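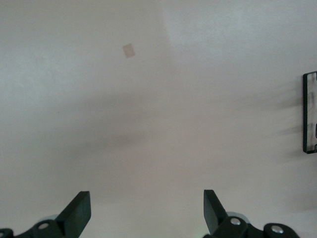 2023-04-25

4 min read

I cleared the big table today! The whole thing, end to end, after a winter of it being the place where everything in this apartment went to lie down. I'd honestly forgotten what color the top is. I would have told you white, and it's a pale gray that goes a little pink toward one side, and then there's a brighter patch where the light lands with a soft slanting edge to it. One little tan square is still sitting out there in the open, a bit crooked, and I've decided it can stay until I know what I want to do with it. The black-edged thing over at the right stays too. Everything else got picked up, looked at, and given somewhere to live.

I started before breakfast, which was a mistake, because I was starving by the time I got to the paper. So much paper! Three separate folders from the Malik job, two of them with the same printouts in them. The Zendham catalog with my notes all over the back (good notes, some of them, I'm keeping that one). Receipts going back to March, and a birthday card I bought for Helge and clearly never mailed. I wrote it out right then, standing up, and put it in my coat pocket so it would leave the building with me. His birthday was weeks ago. He'll laugh. I put in a line about the table so he knows what brought it to the surface.

Then the beads, and here I have to confess I had fun. I'd been telling myself for months that sorting them would be the dreary part, and it was the best hour of the day. The jar from Skoltcombe said 900 on the lid and I got 864, so 36 of them are in the rug or inside the vacuum or still at the shop. I counted them into the lid of a shoebox by twos with the radio on. The dark green ones are so much nicer than I remembered, nearly black until you hold them up to the window. I want to do a whole piece in just those with maybe one line of the cream running through it. I can see it already. I was going to draw it, and then I remembered the rule about not starting anything new until the table was done, so I said it out loud to myself a couple of times instead and I'm writing it here. Dark green, one cream line, off center.

Zarmeena called while I was wiping down and I made her listen to me describe an empty tabletop for what must have been ten minutes, poor woman. She asked the sensible question, which was where did it all go. Beads in the low drawer, thread in the tin, scissors on the hook, Malik folders in one box by the door to go back. The glue I threw out. It had gone solid in the tube and I've been moving it from one side of the table to the other since before Christmas. She says she's coming over to see it before I wreck it, and she's bringing the bigger of her two looms so we can try them next to each other. I said yes so fast I didn't ask which day.

I used warm water and a drop of dish soap, then the dry towel, then I went over it a second time with a clean cloth because the first time left streaks. There's a ring by the far end that isn't coming out. I tried baking soda on it and it got fainter, then I got bored. Fine. It's a work table.

Things I want on it from now on: the lamp when I'm working, the tray, and whatever I'm making. The mail goes on the shelf. I've said this before, I know I have, it's probably somewhere in this same notebook, but before I didn't have the shelf.

Supper was eggs and the end of the bread, eaten at the counter, because I couldn't stand to put a plate on the table yet. I keep walking past just to look at it. It makes the whole room feel bigger, and you can hear it too, when I set my keys down there for a second (and picked them straight back up) they made a proper clack.

Tomorrow: mail the card, take the box back to Malik, look up whether Clirano still carries the fine needles or if I have to order them. Then I'm sitting down with the green ones. I might set the alarm for it.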